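How to budget for a tabletop robot arm

Dresholm, Equipment Planning Guides

Most first budgets cover the arm and stop there. The steps below put the rest on the same sheet before you ask for quotes.

1. Write down the task

Name the objects and where they go. At Livden we started with small items on a wooden table, a dish and a two-finger gripper, all in simulation.

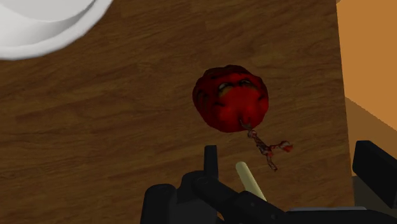

Can you leave the gripper until after the arm is bought?
Get both quotes together. The mounting, cables and software license often depend on the pairing.

2. Check reach in a simulator

Model the table at its real height and try the arm base in two positions. Allow 10 working days for this. Our model has the arm beside the table, with a bowl and a tray within the work area - enough to compare layouts before anyone orders a stand.

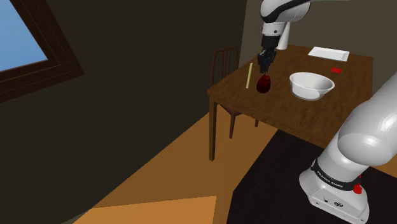

3. Price the extras

Add the stand, floor mat, emergency stop, spare fingertips and a workstation. On the Flillska project these came to nearly 20 percent of the total. Ask if training is included.

4. Plan the room

Draw the furniture you intend to keep. Chairs and lamps take up space the arm may need to pass through, so put them in the model too. 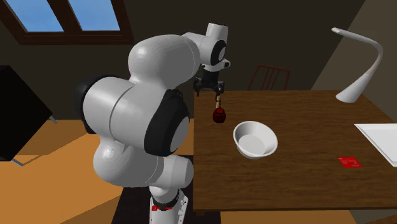 Render: Hassanpour / Livden simulation files

Mark the clear area on the plan and send it to the supplier with your order. Delivery on our last order took 90 days, so we booked the electrician for June and held the final payment until the arm had passed its acceptance test.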